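Dumus > Projects > Lakatos > Funder updates
Last updated: 22 Jan 2025

Progress report from the Husthorpe team
Written by Halldóra Baldursdóttir

Hello again! We're further along than I feared in the autumn, and a bit behind where I promised you we'd be, so let me take the good bit first. We now have 658 usable folding recordings, of which 385 are trousers and skirts (anything with a waistband, basically) and the rest are towels and tops. The target for March was 300 waistband items, so I'm very pleased with that.

Most of the work has moved out of the laundry and into ordinary bedrooms, which was the Punberg team's idea and a good one. People fold with a gripper in each hand, on whatever surface the room has, and the arms at the laundry will learn from that. Soft, thin fabrics are still the slow ones. Denim behaves itself. Anything light bunches up as soon as you pinch it, and you spend ages chasing the corner.
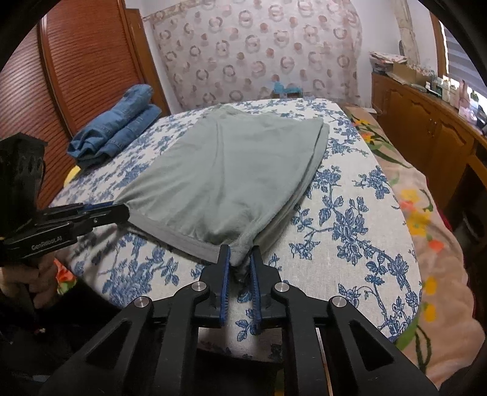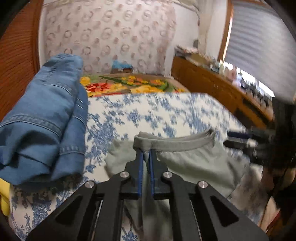 Grey-green garment on the blue-flowered cloth, with the folded denim to the left.

Now the staff side, which you asked me to be frank about. The folding room has 46 people across all shifts and nobody's hours have been cut. What has changed is the work. Nine of them now spend part of the week recording, and it's tiring in a different way: shoulders fine, wrists not so fine. We've gone to short sessions with a proper break, and I'd like to keep that even if the numbers dip. A few of the older hands were suspicious at first (fair enough, they asked me straight out whether they were training their replacements) and I said I couldn't promise what happens after the grant ends. I'd like us to have a better answer than that by the next report.

Two requests, then. Could we move the unspent travel money over to wrist supports and lighter grippers? And could somebody from your side come and talk to the evening shift? They've only ever heard it from me.

Contact the Lakatos project office | © Dumus | Back to top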